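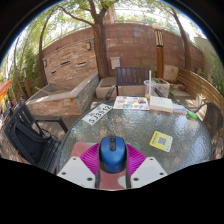

ウェンセスラオ・フィゲロア：エラー205は把持の失敗ではなく、開度の値が信用できないときに出る警告です。物はつかめているのに205が出る、という状態は仕様上ありえます。お手数ですが、キャリブレーションをやり直したうえで、ログ一式をこのチケットに追加してください。

---

**件名:** Gratlowハンドグリッパーキット、つかんでいるのに「開度不明」になる
**状態:** 対応中
**製品:** Gratlow 評価用キット（Ridgeway拠点で試用中）
**アップロード先:** Covero

### 返信（コルデイロ）

早速のご回答ありがとうございます。「ありえます」と言っていただけたのは心強いのですが、こちらが期待していたのは「直ります」のほうでした。

キャリブレーションはやり直しました。手順書どおり、全開、全閉、全開。終わると画面に緑のチェックが出ます。この緑のチェックは過去に一度も私を裏切ったことがなく、つまり毎回出ます。指を半開きのまま止めても出ました。これは別件として起票したほうがいいでしょうか。

症状をもう一度書きます。

- 屋外のガラス天板のテーブルで、青いマウスを挟んで持ち上げ、置く。それだけの作業
- 挟んだ直後の開度は正常に記録される
- しばらく保持していると値が飛び、205が出る
- 指を開くと何事もなかったように復帰する。反省の色はない

屋内の会議室では再現しません。同じキット、同じマウス、同じ私です。会議室の机は白くて、つやがなく、面白みもありません。

### 返信（フィゲロア）

詳しい情報をありがとうございます。緑のチェックの件は別チケットでお願いします。

開度はカメラ映像から指の位置を読んで推定しています。強い日差しや反射があると、指の輪郭を見失うことがあります。次の順で切り分けをお願いできますか。

1. 露出を「自動」から「固定」に変更する
2. 保持判定の待ち時間を500ミリ秒に延ばす
3. 何も挟まず、指を開いた状態で20秒間記録する
4. 同じ記録を日陰でも取る

結果はCoveroのデバッグ用フォルダに入れてください。本番用フォルダには入れないでください。以前、Drusvilleのお客様の検証データが本番に混ざり、探し出すのに大変な思いをしました。

### 返信（コルデイロ）

やりました。順番どおりに。

1の露出固定ですが、設定画面のどこにもありませんでした。手順書では「詳細」タブの中、実物では「その他」の中の「実験的機能」の中です。固定にしたら木漏れ日の当たるところがよく飛び、205は減らずに私の自信だけが減りました。一段暗くしたところ、警告の間隔は目に見えて空きました。ただし消えてはいません。

2の待ち時間は効いています。500ミリ秒にすると、一瞬の値飛びは警告にならずに済みます。黙っているだけで値は飛んでいるので、直ったと呼ぶかどうかはそちらの社風にお任せします。

3は下のとおりです。

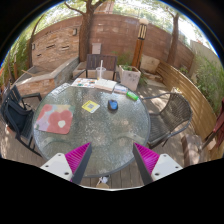

#### 切り分け結果：指を開いた状態

この姿勢では205は出ません。記録中、開度の値はほぼ平らでした。テーブルには把持の対象と、ほかの小物も置いたままにしてあります。片付けてから撮れとは書いてありませんでしたので。

日陰の記録でも出ませんでした。つまり、開いているときは日向でも日陰でもおとなしい。閉じて物を持ったときだけ、日向で暴れる。素人考えですが、反射だけの問題なら、開いているときも同じように迷子になってよさそうなものです。

気になっている点が二つあります。

- マウスの表面につやがあります。挟むと、指の白いパッドのすぐ隣につやつやした青が来ます。推定がこの境目を嫌っている可能性はないでしょうか
- つやのない布の袋を同じ場所で持たせたところ、205は一度も出ませんでした。布の袋は優秀です

ログは約2,000フレーム分あります。Coveroのデバッグ用フォルダに入れました。デバッグ用です。二回確認しました。

### 返信（フィゲロア）

ログを確認しました。ご指摘の見立てでおおむね合っています。値が飛んでいる箇所では、パッドの縁ではなくマウス側のハイライトを指の輪郭として拾っていました。開度が急に狭くなったように記録されるのはそのためです。「素人考え」という表現は社内で少し話題になりました。

対応は以下のとおりです。

- **暫定:** 露出は一段暗い固定のまま、待ち時間も500ミリ秒のままでお使いください。つやのある物を扱う場合は、できれば日陰で
- **恒久:** 推定処理の修正版を10月に配布予定です。今回のログを検証に使わせていただけますか
- **手順書:** 「詳細」タブの記載を修正します

すでに取得済みの記録は、修正版が出たあとに開度だけ再計算できます。撮り直しは不要です。

### 返信（コルデイロ）

ログの使用、問題ありません。撮り直し不要という一文は印刷して壁に貼りたいくらいです。

評価の担当として一応書いておくと、握り心地と重さには不満がありません。指の交換も工具一本で済みました。購入の稟議にはその点も書きます。205のことも書きます。布の袋だけを扱う部署があれば、今日にでも勧められるのですが、あいにくうちにはありません。

緑のチェックの件は別チケットにしました。件名は「必ず合格するキャリブレーション」です。優先度の欄に「低」しか選択肢がなかったのですが、これも別件でしょうか。

### 返信（フィゲロア）

優先度の欄はこちらで変更する項目です。「中」にしました。
本チケットは修正版の配布まで「保留」とします。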